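A herança do tio Silviu

Vou contar isto depressa porque a minha irmã já contou à maneira dela no almoço de Páscoa e, segundo ela, eu chorei no notário. Não chorei. Tinha alergia, era fevereiro, as mimosas estavam em flor e eu fico um trapo com as mimosas.

O tio Silviu nem era bem tio. Silviu Ciobanu, romeno de nascimento, marido da tia Odete durante uma data de anos e viúvo dela durante mais uns quantos, homem de bigode e de poucas palavras, que fazia o melhor doce de ameixa que já comi na vida. Quando morreu deixou a casa de Preda à minha irmã, a carrinha ao vizinho e a mim deixou-me uma caixa de sapatos. A minha irmã olhou para a caixa, olhou para mim, e teve a decência de não se rir até chegarmos ao carro.

Dentro da caixa estava um caderno de capa verde, muito gasto, e um envelope com 2.000 euros em notas pequenas. No envelope ele tinha escrito, com aquela letra toda inclinada para trás: «Para o açúcar.» E no caderno, adivinhem, a receita do doce. Quer dizer, as receitas. Contei-as numa noite em que não conseguia dormir: 14 versões do mesmo doce de ameixa, todas riscadas menos a última, e a última parava a meio. «Quando a colher ficar de pé, tirar do lume e juntar», dizia. E depois nada, virava-se a página e era uma lista de compras (lixívia, pilhas, anzóis).

Juntar o quê, homem de Deus?

Passei a primavera inteira nisto. Comprei ameixas congeladas, que ameixas frescas em abril é coisa de rico, e comprei um tacho de cobre numa loja em Graltard onde a senhora me perguntou se eu tinha restaurante. Disse-lhe que sim. Não sei por que disse que sim! Ela fez-me desconto e eu fiquei com tanta vergonha que nunca mais lá voltei, e agora preciso de uma tampa e não tenho coragem. Experimentei juntar nozes. Experimentei canela, aguardente, raspa de limão, uma folha de louro (não façam isto). Escrevia tudo à noite na mesa grande da sala, com o caderno do tio de um lado e o tablet do outro, e ia apagando com muito mais facilidade do que ele, que riscava com tanta força que rasgava o papel.

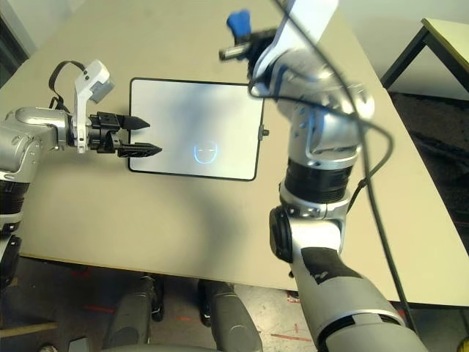 O tablet em cima da mesa, com a carinha azul acesa no ecrã.

Foi a minha irmã quem teve a ideia de irmos a Sirkurden. O tio tinha lá vivido antes de conhecer a tia Odete, numa pensão ao pé da estação, e falava da dona da pensão com uma ternura que à tia dava cabo dos nervos. «A senhora de Sirkurden fazia assim», «a senhora de Sirkurden punha os lençóis ao contrário». A tia Odete, quando queria irritá-lo, chamava ao doce «a compota da outra». Ele não respondia, ia só mexer o tacho com mais força.

Fomos de comboio, eu com o caderno embrulhado num pano da loiça, a minha irmã com sandes para um regimento. A pensão já não era pensão, claro, era uma loja de telemóveis, mas o rapaz do balcão mandou-nos à porta ao lado, e à porta ao lado abriu-nos uma senhora pequenina, com um avental por cima do casaco, que disse logo que não comprava nada. Expliquei-lhe que não vendia nada. Expliquei-lhe o tio, o caderno, o doce, a colher de pé. Falei tanto que a minha irmã me deu um beliscão.

— A minha mãe tinha um hóspede romeno — disse a senhora. — Partiu-nos uma janela.

Ora o tio Silviu nunca na vida tinha partido coisa nenhuma, que eu soubesse. Mas partiu, partiu aquela, e foi a deitar pela janela fora um tacho de doce queimado, só que se esqueceu de a abrir. Ela tinha uns seis anos e lembrava-se dos vidros no passeio e da mãe sentada no degrau, a rir com o avental na cara. Fiquei ali a tentar imaginar o meu tio, o do bigode, o das poucas palavras, a atirar um tacho contra uma vidraça. A minha irmã já ia na segunda sande e nem mastigava.

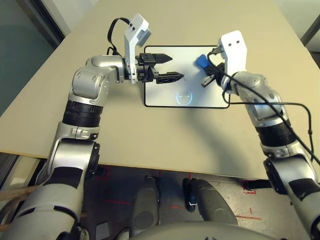

Pedi-lhe então que me dissesse o que a mãe juntava no fim, quando a colher ficava de pé. A senhora pensou muito tempo. Foi lá dentro, voltou, tornou a ir, e eu a pensar que vinha aí outro caderno, ou um papelinho amarelo, ou pelo menos um frasco. Voltou com uma cadeira, sentou-se à porta e disse:

— Água.

— Água?

— Água fria. Um copo. Senão pega.

Água! Eu tinha gasto mais de 5 garrafas de aguardente naquilo, e tinha posto louro, e tinha mentido a uma comerciante honesta. A minha irmã riu-se tanto que teve de se encostar à montra dos telemóveis, e a senhora, que não percebia a graça, começou a rir também, e acabámos as três à porta a comer sandes de fiambre. Perdemos o comboio. Apanhámos outro às tantas, que parava em Sastel sem razão nenhuma, e ficámos lá quase uma hora às escuras, a minha irmã a dormir no meu ombro e eu com o caderno no colo.

E foi ali, em Sastel, com a luz da plataforma a entrar de lado, que vi que a página depois da receita não era bem uma lista de compras. Era, mas na margem, muito pequenino, a lápis, estava escrito «perguntar à Odete». Fui ver as outras. Na terceira versão, «a Odete acha doce demais». Na nona, «a Odete gostou, mas não disse». E a última era de fevereiro, do fevereiro em que ela morreu.

Está bem, pronto, aí chorei. Mas foi no comboio, não foi no notário, e gostava que isso ficasse claro para o próximo almoço.

Fiz o doce no domingo seguinte. Deitei-lhe o copo de água fria, aquilo deu um estalo, espirrou para os azulejos todos e cheirou a casa de Preda de uma ponta à outra. Enchi 3 frascos. Um foi para a minha irmã, outro seguiu por correio para a senhora de Sirkurden (a filha, vá, mas para mim já são a mesma) e o terceiro abri-o à colherada, de pé, encostada ao lava-loiça.

Está doce demais. Escrevi isso no caderno, por baixo da letra dele, e na semana que vem ponho menos açúcar.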